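# How do you teach a robot with your own hands?

Think about the day you learned to tie your shoes. Maybe somebody told you "make a loop, go around, pull it through." Did this help? Probably not so much. It was better when a grown-up sat next to you and moved the laces slowly, and you watched, and then you tried.

Robots have the same difficulty with words. You can write a long list of orders for a robot, and engineers did it like this for many years. But try to write the order for picking up a banana. How wide do you open the fingers? From which side do you come? How hard do you squeeze? What if the banana is lying the other way today? The list becomes very long, and it is still missing something.

So people started to show the robot what to do. There are two main ways of showing.

## Way one: hold the arm

In the first way, a person takes the robot's arm and moves it. The motors of the arm are made soft for this, so it does not fight against you. You guide the hand to the object, you close the fingers, you guide it to the new place, you open the fingers. All this time the robot is writing down the position of every joint. A joint is a place where the arm can bend, like your elbow.

This is a bit like when a teacher holds your hand together with the pencil, so that you feel how the letter goes.

## Way two: be the robot from far away

In the second way, nobody touches the robot. The person wears special gloves or holds two controllers, and when the person moves, the robot moves also. This has a long name, **teleoperation**. "Tele" is an old Greek word for "far." A television lets you see far, a telephone lets you speak far, and with teleoperation you can work far.

The person who does this is called the operator. A good operator moves slowly and smoothly. If you shake, the robot shakes too, and then it may learn the shaking!

Ourania Lazaridis is an operator in a workshop named Winunus. Her first task was to move things from one basket to another basket. It sounds like a game for a baby, but she had to practice for two days before she liked her own work. "I wanted to go fast," she says. "My hands know this job already. But the robot's fingers are not my fingers, and I must wait for them." 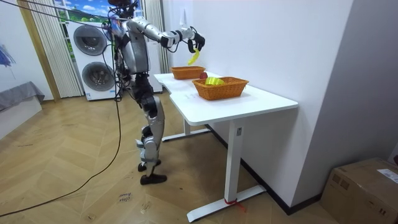

**Why must the person show the same task so many times?**

One showing teaches the robot only one way to do the task. If the object is later in a different place, the robot does not know what to change. After many showings, it can find what is always the same and what can be different.

In Ourania's workshop, one task is shown 200 times. Each showing is called a **demonstration**. Between the demonstrations she changes small things. She turns the object, or she pushes a basket a little to the side. Sometimes she makes the light weaker.

## What does the robot keep?

During every demonstration the computer saves two kinds of information:

- what the robot's cameras saw
- how the robot's body was moving at the same moment

Afterward a computer program looks at all of it, again and again. It tries to guess: "When I see this, how should I move?" In the beginning the guesses are bad. The program compares each guess with what the operator did, and it corrects itself a little.

Then comes the day when the operator puts down the controls and the robot tries alone. Chi-keung Wu, who works with Ourania, keeps a notebook for these days. On the first page he wrote the result of the first test in April: 37 tries, and in most of them the robot closed its fingers too early and caught only air. They did not get angry at it. They made more demonstrations with a slower hand.

## Mistakes can be useful

Sometimes the operator drops something. You may think that this demonstration goes in the trash. Often it does, but some teams keep the ones where the operator drops the thing and then picks it up again. A robot that has never seen a mistake does not know what to do after a mistake.

## Try it at home

You need a friend, a scarf, a bowl and a few soft toys.

1. Tie the scarf over your friend's eyes. Your friend is the robot.
2. Put the toys and the bowl on the floor.
3. First round: use only words. "Left, more left, down, close your hand."
4. Second round: do not speak. Hold your friend's wrist softly and guide the hand.
5. Change places, so you are the robot too.

Which round was quicker? In which one did you drop more toys? Write down what you noticed and compare it with your friend's answer.

## Small dictionary

**Demonstration:** one showing of a task, from start to end.

**Joint:** a place where a body or a machine can bend or turn.

**Operator:** the person who controls the robot.

**Teleoperation:** controlling a machine from a distance.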